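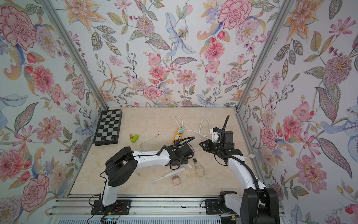 One purchaser writes that the commentary at the River Gate "gave us the whole story of the tolls before we had finished climbing the steps", and asks whether the same treatment might be given to the guildhall. The guildhall is not included in the present edition. It lies outside the line of the walls and will be considered when the edition is next revised.

Ondulance Audio Guide: Bromden Gates and Walls

Home > Guides for Visitors > Town Walls and Gates > Bromden

Availability: in stock
Supplied by: Pranetti
Edition: June 2018

Product description

The Ondulance audio guide to the Gates and Walls of Bromden is a spoken guide for visitors who wish to walk the full circuit of the old town at their own pace. It is supplied on a handset, ready for use, with a printed map and a short booklet. No telephone signal or internet connection is needed at any point on the route.

Bromden is one of the few towns in the region to have kept all 4 of its medieval gates. The walls between them were raised in stages and have been repaired many times, and the visitor who walks the circuit without help may find it difficult to tell the early stonework from the later. The guide has been written with that difficulty in mind. At each stopping place the listener is told where to stand and what to look for, and is then given an account of how that part of the wall came to be built and what was later done to it.

The circuit measures 2,510 metres. Earlier printed guides gave the length as 2,508 metres, which was correct when the path ran straight past the foot of the Salt Tower. The path has since been moved a little to the outer side to protect the footings, and the new figure has been used throughout the recording and on the map. Owners of the older map may continue to use it, as the stopping places have not changed.

The walk may be started at any gate. Most visitors begin at the North Gate, which is nearest to the railway station and has the best-preserved upper chamber. The commentary does not assume that the gates are visited in any particular order, and a certain amount of the general history is therefore repeated in brief at each.

The gates

The North Gate is the oldest and the largest. It was the gate by which royal messengers entered the town, and proclamations were read from the gallery above the arch. The commentary describes the gallery, the carved stone shields on the outer face and the grooves in which the portcullis ran. The upper chamber served for a long period as a debtors' prison, and marks scratched by those held there can be found on the window ledges. Visitors are asked not to touch them.

The River Gate stands at the foot of the hill and is reached by a flight of steps from the wall walk. Goods brought up from the landing stage were charged here, and the rate for each kind of cargo was painted on a board beside the arch. The board has been lost, but the list was copied into the town book and a part of it is read aloud in the recording. 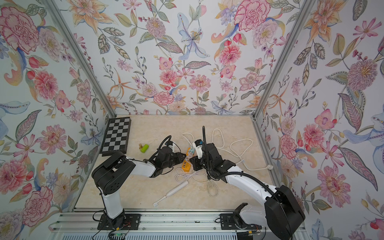
The East Gate was rebuilt after a fire and is plainer than the others. Its interest lies mainly in the roof, where much of the original timber was used again. Access to the roof space is by arrangement with the town office and is not guaranteed. The commentary can be followed equally well from the room below.

The Meadow Gate is the smallest and was kept closed for much of its history. It led only to common grazing land and was opened at sunrise and sunset for the cattle. The low archway was widened when the road was improved, and the line of the former opening can still be made out in the masonry on the left as one leaves the town.

Languages and forms of the commentary

The recording is supplied in 3 languages: English, French and German. The listener may change from one to another at any time by means of the language button, and the commentary will begin again from the start of the current stopping place. All of the languages are held on every handset and need not be specified when ordering.

Each stopping place has a short commentary and a longer one. The short commentary deals with the main points and is suitable for family groups or for those with limited time. The longer commentary follows when the forward button is pressed, and contains further material on building methods, the duties of the gatekeepers and the upkeep of the walls.

A complete written text of the English commentary is printed in large type and may be ordered without charge by visitors who are deaf or hard of hearing. Please state this requirement when placing the order.

Using the handset

The handset is switched on by holding down the round button until the display lights. The number of the stopping place is then entered, as shown on the map and on the small plates fixed to the parapet, and the commentary begins at once. It may be paused by pressing the round button once and resumed by pressing it again. The volume is adjusted on the side of the handset.

Headphones are supplied. Visitors may prefer to hold the handset to the ear, particularly on the stretch between the East Gate and the Meadow Gate, where the walk is narrow and it is advisable to be able to hear others approaching. The handset should be fully charged before setting out.

In wet weather the stone surface of the wall walk can become slippery. The town closes parts of the walk in high winds and in frost, and notices are posted at the foot of the stairs. The map shows a lower path by which the circuit can be completed at street level, and the commentary for each gate can be heard from there with little loss.

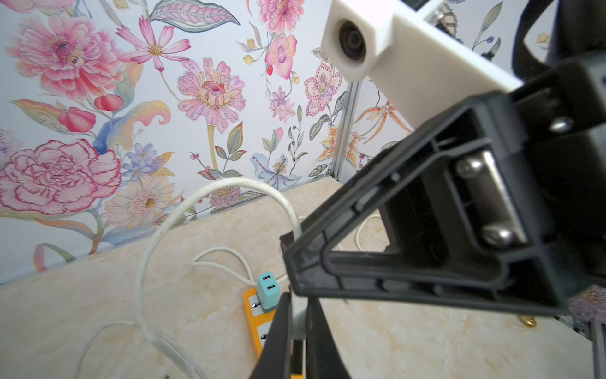

Contents of the package

Ondulance handset with the Bromden recording installed
Headphones with spare ear covers
Charging lead
Folding map of the circuit, showing gates, towers, stairs and the lower path
Booklet, "A Short History of the Gates of Bromden", with a plan of each gate
Neck cord

The Bogale carrying case is not included and may be ordered separately. It holds the handset, the headphones and the folded map, and has a loop by which it can be worn on a belt. The booklet is slightly too large for the case and should be carried apart.

Group and institutional orders

Schools, walking societies and tour operators may order handsets in quantity. Handsets for groups are supplied in a tray and can be charged together. For teachers, a set of worksheets has been prepared to accompany the short commentary. They cover the River Gate and the North Gate only, these being the gates at which a school party can most easily be gathered in safety.

Hire is also available. Hired handsets should be returned in the packaging in which they were received, together with the headphones and the charging lead. Maps and booklets issued with hired handsets may be kept. A deposit is taken against loss and is refunded when the equipment has been returned and examined.

Organisations wishing to add their own introduction to the recording, for example a word of welcome from a school or society, should send it to Pranetti as a written text in good time before the visit. It will be read by the same speaker as the rest of the commentary.

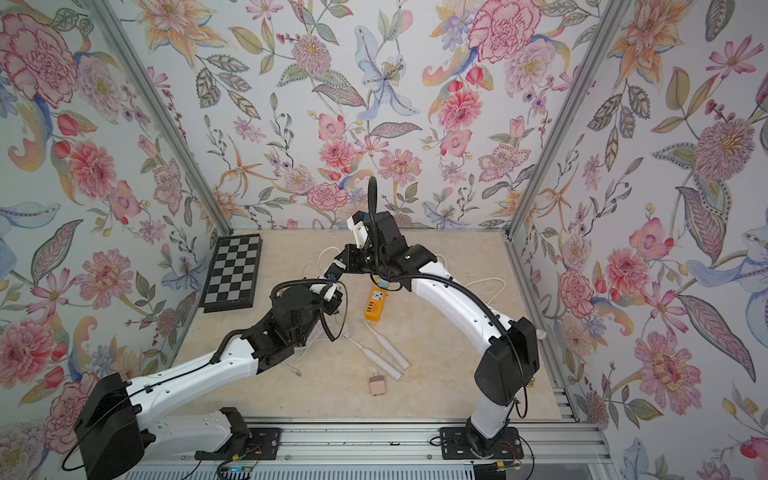

An added introduction is placed before the first stopping place and does not alter the numbering on the map. It can be removed on request when the handset is next returned for updating.

Changes in the current edition

The commentary for the Salt Tower has been recorded afresh to take account of the new path. The listener is now asked to stand beside the bench on the outer side, from which the whole height of the tower can be seen.

The account of the fire at the East Gate has been corrected. The previous edition stated that the fire began in the gate itself. The town book makes it clear that it began in a bakehouse nearby and spread by way of the thatch.

The opening times of the upper chamber at the North Gate have been taken out of the recording and are now given on a loose sheet enclosed with the map, as they are altered from season to season. Orders sent out in May contained the earlier sheet, and a replacement will be posted to any purchaser who asks for one.

Owners of the previous edition may return their handset to have the new recording installed. A charge is made for return postage only.

Admission

The price of the guide does not include admission to any of the gates. The wall walk is open to the public without charge. Tickets for the upper chamber at the North Gate are sold at the foot of the stair and cannot be bought through Pranetti. The remaining gates may be viewed from the outside at all times.

Care and guarantee

The handset may be wiped with a soft, slightly damp cloth. It should not be left in direct sunlight or in a closed vehicle. The casing will withstand light rain but should not be placed in water. Faults in the handset or the recording will be put right without charge within the guarantee period stated on the enclosed card, provided that the casing has not been opened.

Delivery and returns

Orders are sent by tracked post and must be signed for. Purchasers travelling to Bromden from abroad may ask for delivery to their hotel, in which case the name under which the room has been reserved should be given in full. Unused guides may be returned for a refund if the seal on the package is unbroken. Maps and booklets sold separately cannot be returned unless faulty.

Related items

Bogale carrying case
Bromden Gates and Walls, folding map only
A Short History of the Gates of Bromden, booklet only
Replacement headphones for Ondulance handsets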